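Conjunto de demostraciones Moseslow: desmontaje y montaje de ordenadores de sobremesa

Resumen

Moseslow reúne 498 episodios de manipulación teleoperada sobre ordenadores de sobremesa abiertos, destinados al entrenamiento de políticas de imitación. La recogida se llevó a cabo en la sede de Villanueva, bajo la coordinación de Farzana Paracha, y concluyó en mayo. La presente ficha describe el contenido de la versión publicada, el procedimiento de captura y las condiciones de uso.

Tareas incluidas

Los episodios se distribuyen en 19 tareas, entre ellas la extracción y colocación de módulos de memoria, la retirada de soportes de unidad, el accionamiento de palancas y pestañas y el traslado de piezas pequeñas al panel portapiezas. Cada episodio comprende una sola tarea, ejecutada por un único operador, y lleva asociada una instrucción breve en español y en inglés.

Las instrucciones nombran la pieza y su destino, sin indicar trayectoria. Cuando una tarea admite varios órdenes de ejecución, el operador elige libremente y el orden seguido queda anotado en los metadatos.

Puesto de captura

El puesto consta de un brazo robótico con pinza, una cámara montada en la muñeca y el chasis sin panel lateral, de modo que la placa base, las ranuras de memoria y la jaula de unidades quedan al alcance de la herramienta. El panel portapiezas, impreso en 3D, se fija a la pared situada detrás del equipo.

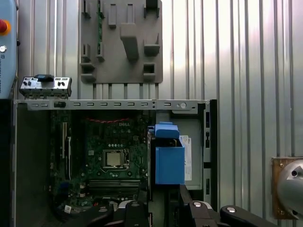 La sincronización entre imagen y estado articular se realiza en el momento de la grabación mediante el módulo Zerside. Los flujos se almacenan a 20 muestras por segundo. Ningún episodio supera los 60 segundos; los intentos más largos se dividieron en subtareas o se excluyeron de la versión publicada.

Estructura de los datos

Cada episodio ocupa un directorio propio con los siguientes elementos:

video_muneca: secuencia de la cámara de muñeca
estado: posiciones articulares y apertura de la pinza
accion: órdenes enviadas por el operador
meta: tarea, instrucción, operador anonimizado y resultado

El campo resultado admite los valores completo, parcial y fallido. Los episodios fallidos se conservan de forma deliberada y pueden filtrarse con dicho campo.

Anotación

El resultado fue asignado por el operador al término de cada episodio y comprobado después por una segunda persona en la herramienta Herkix. En caso de discrepancia prevaleció el criterio de la revisión, y ambos valores figuran en los metadatos.

Limitaciones conocidas

La iluminación y la disposición del puesto varían poco entre sesiones. Los reflejos de las superficies metálicas pueden afectar a los métodos que dependan de la intensidad de la imagen. La pinza oculta con frecuencia el punto de contacto, en particular durante la inserción de módulos. No se registró fuerza ni par en la muñeca.

Uso y cita

Se autoriza el uso con fines de investigación y docencia. La redistribución parcial requiere conservar esta ficha y el archivo de metadatos original. Las publicaciones que empleen los datos deberán citar el conjunto por su nombre e indicar la versión utilizada. Las incidencias se comunicarán a través del registro del repositorio, con el identificador del episodio afectado.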